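4.2 What the bench felt like after the arm came in

I should own up to a bias before going any further. I spent two summers stripping servers by hand before I ever wrote a word about work, so when the Stustham refurbishing shop let me sit in on the Daltari trial I turned up fully expecting to side with the technicians (and I mostly did!). What surprised me was how little of the talk at the benches was about jobs going. It was about thumbs. Processors come out of their sockets by the edges, over and over, and the people I sat with all had a story about a bad wrist or a chip dropped back onto its pins at the end of a long shift.

The shop handles roughly 700 boards in a busy month, and before August every one of them was opened, emptied and sorted by the same pair of hands. Now the arm takes the processor step and the technicians do what comes before and after it: cables, memory, labels, and deciding what is worth keeping. Some loved this. One told me she finally had time to look at a board properly, and she'd started keeping a notebook of faults, which the manager then wanted typed up, which she was less keen on. Others missed the fiddly bit. "It was the only part where you had to concentrate," a man on the late shift said, and he clearly meant it as a compliment to the job.

Waiting was the sore point in nearly all of my 6 interviews. A technician working alone sets their own pace, stops for tea, catches up later. With the arm next to you there is always a board either ready too early or not ready yet, and people began timing their breaks to it without ever being told to. The Letdale site, which I visited for comparison and which still does everything by hand, was noisier and a good deal chattier. I can't say how much of that is the machine and how much is just Letdale.

Figure 3. The processor step at Stustham: gripper fingers either side of the chip, with the socket's retention frame raised.

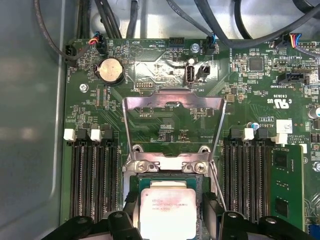
4.3 Who gets called when it stops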